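Steel camp mugs at a desk - anyone sold on these?

delia_b
Thinking of swapping my ceramic mug for one of those painted steel ones, pale green like this, squared handle. 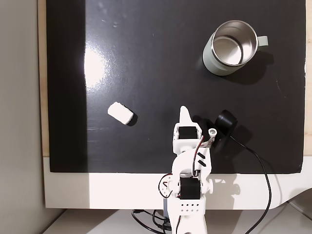
The shop page for the Punix says coffee stays hot "all morning." It's an open mug. I have my doubts, but my last two ceramics died on the kitchen tile, so I'm willing to be talked into it.

wlenz44
All morning, sure. I've had a Punix since March and without a lid I get 22 minutes before it's lukewarm. Double wall helps your fingers more than it helps the coffee.

Margareta E.
22 minutes in what kind of room? Mine does a lot better than that. I fill it with hot water first, dump it, then pour the coffee. Did you do that?

wlenz44
No, and if I have to warm up the mug then the mug isn't doing the job they sold me.

ecoman
You'd warm up a ceramic one too. What bugs me is the paint. My Gredero chipped at the bottom in a few weeks, hand wash only. Also check the handle before you buy. The square ones look nice but I can't get more than two fingers in mine.

delia_b
The handle was my worry too, it looks short. Anybody get a metal taste?

Margareta E.
Never with coffee. Tea with lemon, a little.

wlenz44
Every time, for me. And before someone posts the 1,187 five-star reviews - read the dates, half of them were written the day the box came.

ecoman
Get one with a lid or stay with ceramic. Mine holds pens now.

delia_b
OK, going to try one from a store that takes returns. Will post when I've used it a while.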